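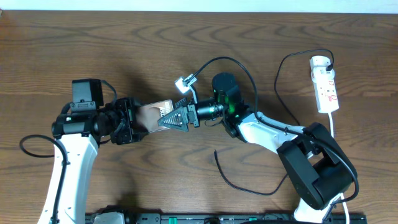

Two-arm handling of a flat printed card, Rurau test table.

2025-08-23
By Aurelia Holzer
Reading time: 7 minutes

Rurau: progress report to Ekinci, second period

Subject: uncommanded arm motion, cause, corrective work, effect on schedule

1. Status

The project is behind plan. Two-arm trials were stopped for nine working days in August after the right arm moved at speed without a valid command. There was no injury. One gripper finger was bent and one wrist cable was damaged; both have been replaced from stock. Trials have resumed at reduced speed under the conditions in section 5. The stop affects work package 3 (joint handling of boxes and cards) and work package 4 (cable handling). Work package 2, the single-arm baseline, was closed before the fault and its results stand.

Up to the stop, 1,052 two-arm trials had been logged. All of them have been kept, but those from the last two sessions are marked as suspect and will not be used for the success rates reported at the end of the project.

2. Description of the event

The trial was a handover. The left arm held a flat item by one edge, the right arm approached from the other side and closed on it, and the left gripper was then to open. The left gripper opened as planned. The right arm should have held position for two seconds and then lifted slowly. It began its lift immediately, moved up and outward at well above the speed limit set for this task, and kept moving until it reached the end of travel on the elbow joint. The operator pressed the stop button. The log shows that the button was read by the control computer, and that the right arm did not respond to it until power was removed at the supply.

The second part of the event is the more serious. A fast lift is a control fault. A stop command that does not reach one of two arms is a safety fault, and the work since then has been ordered accordingly.

The item was thrown clear of the table on the wall side. The operator was seated outside the reach of the arms, as the procedure requires. The procedure at that time did allow a person to reach in between trials to reset items with both arms powered and holding. That permission has been withdrawn.

3. Findings

Both arms share one base rail but have separate motor buses. Each bus carries position commands out and joint readings back. The control computer sends to both buses in turn. The stop button was read by the same computer and turned into a "hold" message, again sent over the buses. There was no separate path from the button to motor power. This was recorded as an open item in the first period report and should have been closed before two-arm work began. It was not, and the responsibility for that is mine.

On the right arm, the wrist cable had a partly broken conductor close to the connector. With the wrist turned beyond a certain angle the connection dropped out. When readings from the wrist stopped, the arm controller was expected to freeze after 100 milliseconds without fresh data. It did not freeze. The timeout had been written to apply to commands from the computer only, and those were still arriving. The controller went on using the last wrist reading, saw a position error that never got smaller, and raised the joint speed to correct it.

The hold message was sent. It told the right arm to hold the position it had last reported, and that position was stale. The arm therefore drove toward a target it could not reach by its own reckoning. 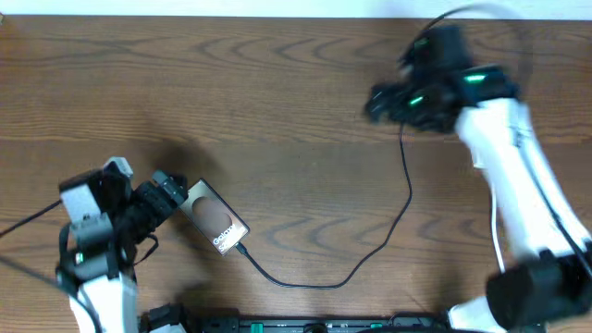
The cable-pulling task was the first one we reran once the cause was understood, and it was chosen on purpose. It asks one arm to work close to a box while the other draws a charging cable well away from it, so the two arms are far apart and the moving arm swings through a long path at wrist angles similar to those in the event. It also puts an outside load on the gripper, which the handover does not. The rerun was done with dummy timeouts first, then with the corrected controller code, and in each case with nobody inside the marked floor area.

With the old code and a deliberately unplugged wrist line, the runaway was repeated on the first attempt at low speed, and on each attempt after it. With the corrected code the arm froze every time. The freeze is abrupt. At full trial speed it shakes the table enough to shift loose items, and a held item may be dropped. We accept this.

3.1 Contributing factors

The cable routing on both arms leaves service loops that are free to move. On the right arm the loop had been tightened during a camera swap in July, and the bend near the connector was sharper afterwards. No record of the change was made in the log book. The camera was working, so no further check was done.

The speed limit for handovers was set in the task file and not in the arm controller. A limit in the task file restrains only the commands that the task sends. It had no effect on a correction made by the controller itself.

The session had run for some 45 minutes longer than scheduled. Nothing in the log points to operator error, and I do not list fatigue as a cause. The session length is noted because the daily check, which includes flexing the wrist cables by hand, is done at the start only.

3.2 Points ruled out

Power supply sag was suspected early, as both arms were drawing current at the time. The supply log shows no dip. Motor overheating was checked and ruled out. The motion planner sent correct commands throughout; its output was replayed against the recorded time stamps and matches the plan. Grelico, who supplied the arm controllers, reviewed our code changes and confirmed that the original timeout was our own addition and was not part of their delivered software.

4. Corrective work

The following is complete.

The stop button now cuts motor power to both arms through a relay. It no longer depends on the computer. The arms sink when power is cut, and the left arm can reach the table surface in doing so. A foam strip has been ordered.

The controller timeout applies to joint readings as well as to commands. Each joint is watched on its own. Loss of any one reading freezes both arms, including the one that is still healthy.

Speed limits are held in the controller, per joint, at 30 percent of the rated value. Task files may ask for less and cannot ask for more.

Both wrist cables have been replaced with a more flexible type and clamped at two points. The free loops have been made longer. Wrist camera cables have been given the same clamps.

The following is in progress.

The freeze response is being changed from a hard stop to a short ramp. This needs care, as a ramp uses the same joint readings whose loss triggers it. The current proposal is to ramp only the joints that still report and to cut torque on the one that does not. Bench tests have started on a single joint. No result is reported here.

The replay tool is being extended so that suspect trials can be sorted automatically. It looks for repeated identical wrist readings, which are the mark of this fault. A first pass over the last two sessions found several earlier dropouts that were too short to cause visible motion. The fault had therefore been present before the event and would have been found by a simple check on the data. That check now runs after each session.

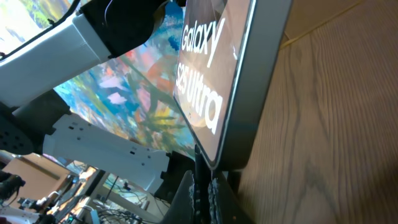 Aurelia Holzer
Project Engineer, Emance

5. Conditions for continued trials

Box grasping with one arm is running again. The arm pinches the box at its lower end and holds it raised for inspection by the wrist camera. Printed retail boxes remain the main test item. Glossy faces give reflections that disturb the label reader, and the plain sides give it nothing to read, so both are useful to us. Grasp results are collected under the new speed limit and will be reported apart from the older ones.

Two-arm trials are permitted under these conditions:

Power relay tested at the start of each session and again after any break.
Wrist cables flexed by hand at the start and at the midpoint, with power off.
No hands within reach of either arm while motor power is on. Items are reset with power cut.
Any change to cabling, cameras or fingers entered in the log book before the next trial, with initials.
A second person present for handovers.

The third condition costs the most time. Cutting and restoring power between trials also means homing both arms again, and the number of trials per session has fallen by more than half. We have looked at a reset tray that would feed items from outside the reach area. A drawing exists. It is not in the present budget and I am not asking for it in this report.

6. Effect on schedule and budget

Work package 3 will end four weeks late. Work package 4 depends on the same two-arm setup and moves with it, but its analysis can overlap with the final writing, and I expect to recover one of the four weeks there. The end date of the project is unchanged if the ramp work goes to plan. If it does not, cable handling will be reported at reduced speed only.

Parts for the repair and the relay came from the maintenance line. Labor for the investigation was taken from the reserve, most of which is now used. A revised table of hours has been sent separately to Marlies Widmer.

7. Requests

Ekinci is asked to approve the revised end date for work package 3, and to agree that trials marked as suspect may be replaced by a smaller number of new trials at the lower speed. The statistical note on the smaller sample is attached to the table of hours.

The full event log, the replay files and the wiring drawings before and after the change are held at Emance and can be sent on request. The wiring drawing for the relay still shows the old connector at the rail end; the corrected sheet will follow with the next monthly note.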